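Project report: bedroom tidying in simulation, shared workshop group
Apr 15, 2023

The plan we handed in was called Herkier, and it promised a robot arm that would clear things off a bed. By the time we had bench space at the Stonlow workshop, the plan had shrunk to a simulated arm clearing things off a simulated bed. I think that was the right call, but it should be said early, since the title still sounds like the old plan.

The model is a Franka Emika arm with a black gripper, set beside a white bed in a room with teal walls. On the sheet we put objects of different shapes, including a flat gray tablet and two long, thin brown sticks. The sticks were my idea and I regret them.

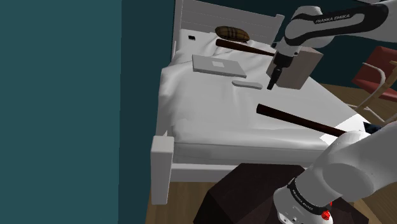

Our first controller, Sila, was tuned on boxes. A box forgives a bad approach angle and a stick does not. We ran 300 trials with the starting positions shuffled and logged a clean lift in 90 of them. The draft summary called this "promising." I asked for the word to come out. Most of those lifts were boxes, and a lift only means the object left the sheet. Sila gets no penalty for dragging a second object along with it.

Contact settings worry me more. We changed the friction value 2 times in the last week, and each time the success rate moved more than it had from any change to our own code. If one number in a settings file matters that much, I don't know what we measured.
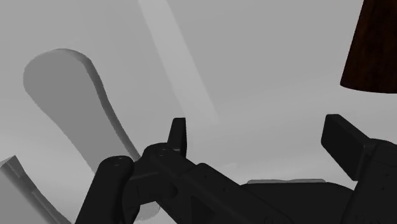
We also saved 1,282 close views from near the gripper, meant for training a grasp checker. I would not train on them yet. The lighting is soft and the background is plain, and a real bedroom has neither – at least mine doesn't.

The group that had the Kurtuluş bench in August left us their calibration notes, which we never used because there was nothing physical to calibrate. Next term we should fix the friction value first, drop the sticks or score them separately, and rerun everything. The old logs are in the shared folder under Sila.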